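Hand-held demonstration (robotics)

Hand-held demonstration is a way of showing a robot a task in which a person does the work with a gripper held in the hand, and no robot needs to be present. It is one of three common methods, along with kinesthetic teaching – moving the arm itself by hand – and teleoperation, in which the arm is driven from a distance.

Equipment

The demonstrator holds one or two grippers similar to those fitted to the robot. A camera on the tool records what the fingers are doing. The position of each tool is worked out from the camera images, from motion sensors or from printed square markers. The Olto kit, sold by Zoltex, weighs 43 ounces per pair and stores up to 100 recordings.

Use

Tasks are usually short, such as picking up a cup or folding a cloth, and are repeated with small changes in the starting layout. The Cekar set contains 1,405 recordings of 7 household tasks.

Limitations

A person can make movements that a given arm cannot reach or follow. Recordings of this kind are often filtered before training. The Leinonen method checks each path against a model of the arm and drops those that fail. 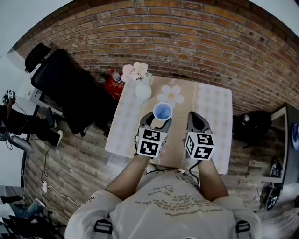
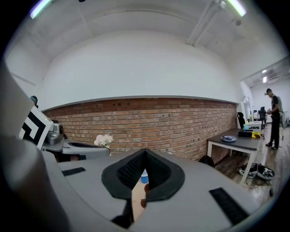 A blue cup handled with hand-held grippers, from above (first) and from a camera on a gripper (second).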